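Ticket: Right arm stops short on the basket move
Project: Borusska (two-arm tabletop build, shared workshop)
Opened by: Loan Chu
Date opened: Sep 6, 2018
Status: Open, workaround in place

What's going on

First off, the second arm is up and I am so happy with it! Both arms power on, both home cleanly, and the new control code (branch "Sunda") drives the pair from one script. We've wanted this since March.

The trouble is one move. The right arm is meant to carry a thin utensil over to the blue basket, point it down and let go. Most runs are lovely. Every so often the arm slows down over the basket, hangs there and throws a "following error" on the elbow joint. The base lights stay green the whole time, so whatever is upset, the bases don't know about it.

Table setup is the usual one: basket toward the right arm, green mat behind it with the cable coil, plate off to the side.

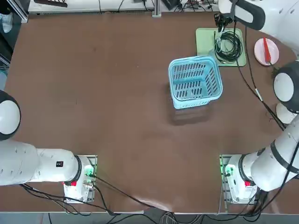

3 min read

What I tried

1. Swapped the power supplies left for right. No change, the fault stayed with the right arm.

2. Dropped the speed to 50 percent. Much better! Ran the basket move 80 times and got 6 faults. At full speed I gave up keeping score, it was faulting that often.

3. Checked the bolts on both mounting plates. One on the right was a little shy of tight. Snugged it up, ran again, same fault. Glad I looked, though.

4. Reloaded the joint limits from the Hayes config file. They match what's on the controller.

5. Moved the gripper cable. It runs along the arm and I had tied it down pretty snug at the elbow. I cut one tie and left a bit of slack, and the next batch of runs felt smoother -- you could hear the difference, the elbow motor stopped groaning at the bottom of the reach.

So my money is on the cable pulling when the arm stretches out and down. What bugs me is that the log doesn't fully agree. The elbow current goes up to 900 mA just before the fault, and it climbs in steps. I'd expect a tight cable to give a smooth ramp. Steps sound more like the script sending waypoints too far apart.

Side note for anyone who runs this tonight: leave the left arm parked with its fingers open. The script checks for that before it starts and will sit there forever waiting if they're closed (I lost half an hour to this, please learn from me).

The part I keep testing is the last bit of the drop, with the red stick pointing down into the basket and the gripper still closed on it. That low pose is where the elbow works hardest, and it's where nearly all the faults landed.
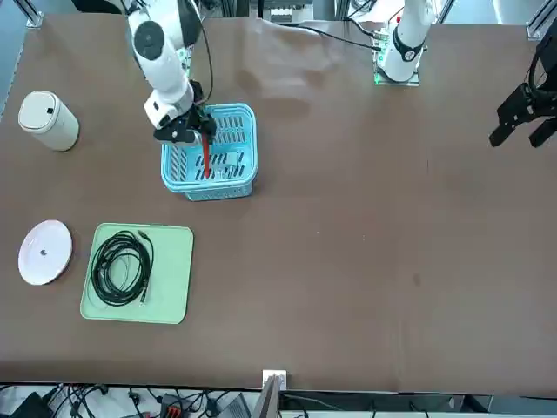

Wian Botha replied that the steps in the current looked familiar from the Elletti build, where the planner was dropping every second waypoint on long downward moves. He suggested turning on waypoint logging and comparing the sent list against the received list before touching any more cable ties. He also asked for the full log from one bad run and one good run at the same speed.

Loan Chu, update

Great call on the logging, I had no idea that switch existed! Two files attached, good run and bad run, both at half speed. The bad one has gaps in the received list, all of them on the way down. The good one has a single gap near the top, and the arm seems to shrug it off.

I still want to keep the cable slack, it's plainly nicer to the elbow. Plan for the next session:

- Pull the planner fix over from Elletti into Sunda
- Rerun the basket move at half speed with logging on
- If it's clean, go back up to full speed
- Put a proper cable guide on the elbow in place of the tie

Leaving this open until the full-speed runs are done. Please keep the speed at 50 percent until then.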